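Fanero abre serviço de engomadoria e dobragem em Voststead

A Fanero, pequena empresa de tratamento de roupa até agora instalada apenas em Zasside, abriu a 18 de setembro de 2026 um segundo ponto de recolha, em Voststead. O espaço ocupa a antiga retrosaria Pietrzak, fechada desde julho, e recebe roupa para lavar, engomar e dobrar. Há também um serviço ao domicílio, em que uma funcionária se desloca a casa do cliente e deixa os armários e as gavetas arrumados.

A empresa foi criada por Rainer Bauerfeind, que trabalhou vários anos na lavandaria de um hotel antes de se estabelecer por conta própria. Segundo o responsável, a procura em Zasside cresceu sobretudo entre famílias com filhos em idade escolar e pessoas que trabalham por turnos. No último ano passaram pela loja mais de 700 sacos de roupa, e uma parte dos clientes vinha já de Voststead, a 31 quilómetros.

“Havia quem fizesse a viagem de propósito para deixar camisas e calças”, disse Bauerfeind. “Fazia sentido abrir cá.”

O novo espaço funciona das 8h30 às 18h30, com pausa para almoço. A roupa entregue de manhã fica pronta no dia seguinte, exceto edredões e cobertores, que demoram mais. Os preços são os mesmos da loja de Zasside e estão afixados à entrada. O pagamento é feito no levantamento, em dinheiro ou com cartão.

O serviço ao domicílio tem marcação obrigatória e uma duração mínima de duas horas. Inclui a separação da roupa por tipo, a dobragem e a arrumação, mas não a lavagem. O cliente indica o que fica pendurado e o que vai para as gavetas. As peças com botões em falta ou bainhas descosidas são postas de lado e podem seguir para arranjo, se o cliente quiser. Os arranjos são feitos fora, por uma costureira de Zasside, e têm orçamento à parte.

Esko Harju, morador em Voststead, foi um dos primeiros a marcar uma visita. Contou que tinha roupa acumulada desde as férias e que as calças eram o maior problema, por ficarem com vincos a meio da perna depois de alguns dias na gaveta. Pediu também ajuda com as mantas de inverno, que tenciona guardar numa arca no corredor. 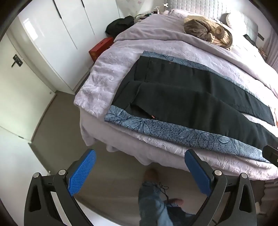

As calças são dobradas no próprio quarto, quando não existe uma mesa com comprimento suficiente. A cama serve de superfície de trabalho, com um pano por cima da manta para a peça assentar melhor. Umas calças pretas, por exemplo, estendem-se ao comprido sobre um pano azul com motivos de folhas, com a cintura para um lado e as pernas direitas. Depois junta-se uma perna à outra, alisa-se o tecido com a mão a partir da cintura e dobra-se em três. As calças com vinco marcado são alinhadas pela costura e vão para o cabide.

As mantas felpudas seguem outro método, com dobras largas e pouca pressão, para não marcar o pelo. A Fanero desaconselha os sacos de vácuo para este tipo de tecido e prefere capas de algodão, que também vende ao balcão. As malhas ficam sempre em gaveta.

Até ao fim do mês, a primeira recolha de roupa em Voststead é gratuita para sacos até 7 quilos. A oferta não abrange cortinados nem tapetes. As marcações para o serviço ao domicílio podem ser feitas ao balcão ou por telefone, e as deslocações limitam-se para já à área urbana.

Bauerfeind admite alargar o percurso às freguesias vizinhas no próximo ano, mas diz que isso depende da contratação de mais uma pessoa. A loja de Zasside mantém o horário habitual.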